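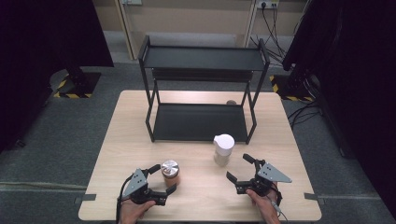 Two grippers, two hands, one rack: the job in its natural habitat

Gripper Operator, Part Time (Trindus, Pendano project)

In November our robot, Pendano, learned to put jars on a shelf. It also learned to let go of them a finger's width before the shelf. Out of 403 placements it dropped 21, several with the lids off, and one of those took out the fan in the motor controller. The arm did an emergency stop while holding another jar, and the stop worked exactly as designed, which meant opening the fingers.

The arm has been parked while we fix both problems. The release on emergency stop is a wiring and software matter and we have people for it. The early letting go came from our own recordings. We went back through them and found 242 in which the person holding the grippers had opened them too soon and gotten away with it. Pendano copied us faithfully. We now need new recordings from someone more patient than we are.

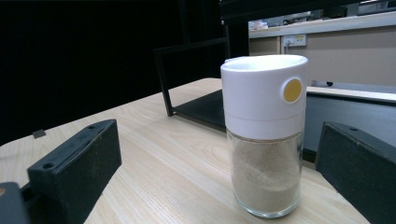 Shaker between open fingers, waiting its turn

What you will do

Hold a gripper in each hand and move jars, shakers and bottles between a table and a small metal rack, over and over. Set each one down fully before you open the fingers. Say so out loud when you get it wrong, so we can flag the recording. Check the finger screws before every session and enter the result in the log, including when the result is "fine."

You will also do some fault hunting. We want deliberate near misses recorded and labeled as such: a jar too close to the lip, a grip too high on the lid. If you have been told all your life that you put things down wrong, this part pays the same.

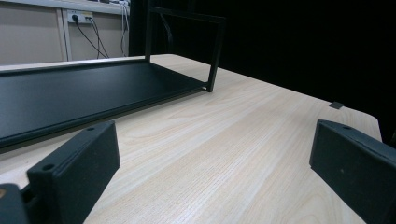
What we are looking for

Steady hands and working shoulders. The grippers get heavy after an hour, and breaks are paid.
No sensitivity to ground spices. Please take this one seriously.
Willingness to stop a session without asking anybody first.
Robot experience is optional. The 242 recordings were made by people with plenty of it.

Hours and pay

Four mornings a week, starting at 9, for 197 hours in total. Pay is hourly, and a session stopped for safety counts as a full session. 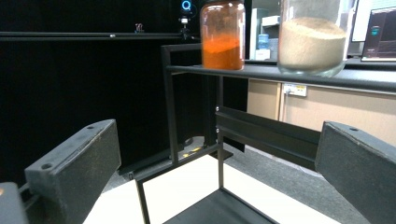 Syahrul Teoh asks us to add that the new stop behavior has been bench tested with sandbags only, and that no operator will share a table with the powered arm until it has passed with full jars, lids off.

To apply, send a few lines to the Pendano desk at Trindus describing something you dropped and what you changed afterward. Résumés are welcome but will be read second.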